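Guides > Play Food & Table Sets > Setting Up

Section 4: Laying out the table and the plate game

I wrote this section after setting up the Zallura play food set more times than I can remember, so a lot of it is just what I do. The printed leaflet gives you one paragraph and then leaves you to it, which is fine if you've run a sorting game before and not much help if you haven't! You'll want the food, one plate and a clear table with a pale top. Mine is white and I love it for this, because the colors really pop.

1. Wipe the table down and let it dry before anything goes on it.

2. Put the plate on the left. Leave enough tabletop beside it for the food to lie without touching.

3. Lay out the banana, the green piece and the orange piece on the open side. Start with the plate empty.
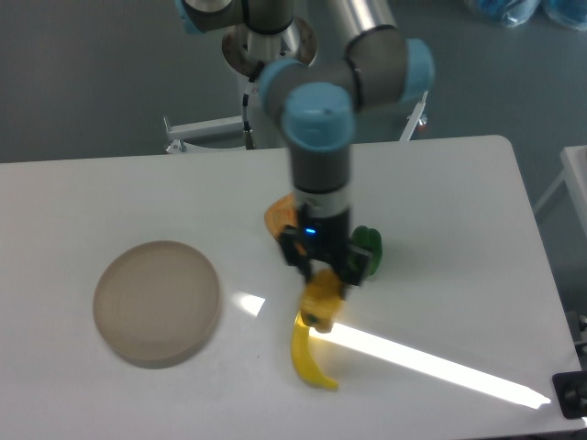
Brotley, January

4. Add the yellow pepper once everybody has the hang of it. Now you've got two yellow things on the go, and "put the yellow one on the plate" won't do anymore. You have to say pepper or banana. (Helmut Tiedemann, who checked these pages for me, wanted the pepper in from step 3. I still like it as a second round – try both.)

Note: If you bought the Busside plate separately, check that it sits flat before you play. The rim should be low enough to get a piece over without bumping it.

5. Call out one food and have the player move it to the plate. Only one at a time, please, or you'll be picking peppers off the floor all morning.
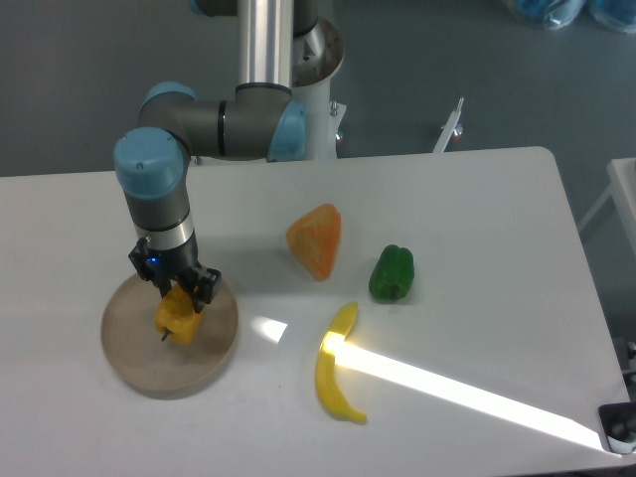 6. Let go low. A piece dropped from high up likes to bounce off the rim and roll, and the lumpy ones never roll where you think they will. I tell players to get right down over the middle of the plate and then open up.

7. Leave the other pieces where they are between turns. I used to tidy them into a nice straight row every time and all it did was slow things down.

Caution: Keep the set out of strong sun when you put it away. A bit of sunshine across the table during a game is no trouble, but don't store the box on a windowsill.

8. With one piece on the plate, choose how you want to go on:
– Swap: the piece comes back to the table and a new one goes on.
– Pile up: the piece stays and the next one joins it.

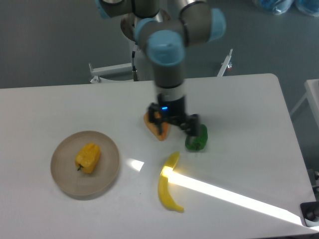
Swap is quicker and it's the one I'd start with. Pile up gets fiddly, especially with the banana, and I'd move to a bigger plate for it. Spanos does one that works nicely, though it's a tight fit in the storage box.

9. Set a timer if your players like a race. I use 120 seconds for beginners and 60 once they've warmed up. Skip it for the first couple of rounds.

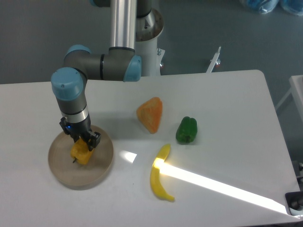

10. When you're done, clear the plate first and the table second, then check every piece against the list inside the lid. Wash with warm water and a drop of dish soap, no scrubbing pads, and towel off the creases in the peppers (water hides in there like you wouldn't believe).

Note: Replacement pieces are sold one by one. Order by the name on the list and add the color too – I once asked for "a pepper" and got a second green one.

Filed under: Play food, Table games, Setup help
Last updated: January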